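How to clean up a scuffed wooden game board (without wrecking it)

Quick one, doing this between other jobs. Works for chess, checkers, backgammon, anything flat and wood with a finish on it. Not for folding cardboard ones, those you just wipe and hope.
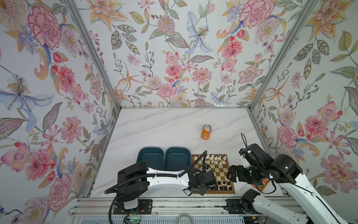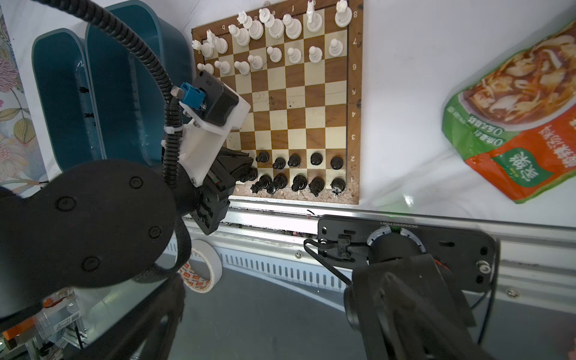

What you need:
Two soft cloths
Dish soap, a drop
Paste wax (I use Luso, the clear one)
1000 grit paper
Brown touch-up marker, Skisum or whatever the hardware store has
Masking tape

Step 1. Dust it. Dry cloth, all over, get in the corners. Grit left on the board turns into scratches the second you start rubbing.

Step 2. Damp wipe. DAMP. Wring the cloth out till nothing drips. One drop of soap in a bowl of warm water. Go with the grain and dry it right away with the other cloth. Water sitting on veneer is how you get bubbles, ask me how I know.

Step 3. Dark marks. Try a plain white pencil eraser first. Gets more than you'd think. If its still there after that, leave it or go to step 4.

Step 4. Sanding, only if you have to. 1000 grit, folded small, barely any pressure. 5 strokes, wipe, look. Stay well away from printed numbers and letters, they come off before you notice. Tape over them if your hands shake like mine.

Step 5. Chipped edges. Touch-up marker, go one shade lighter than you think. Dab, dont draw. Let it sit 7 minutes, second dab if needed. Deep chips want filler first, the Korow sticks are fine, push it in with a fingernail and scrape flat with an old card.

Step 6. Wax. Thin coat, tiny circles, wait till it goes hazy, buff off. Test a corner first if the letters are printed on top of the finish. Too much wax and the pieces drag.

Step 7. Leave it overnight before you put anything on it. Felt bottoms soak up soft wax and then you're cleaning felt.

Stuff not to use: furniture spray, vinegar, magic sponges, nail polish remover (please).

Storage: flat, out of the sun, not over a radiator. Mine warped one December leaning on a wall next to the heater and never came back.

Felts next time.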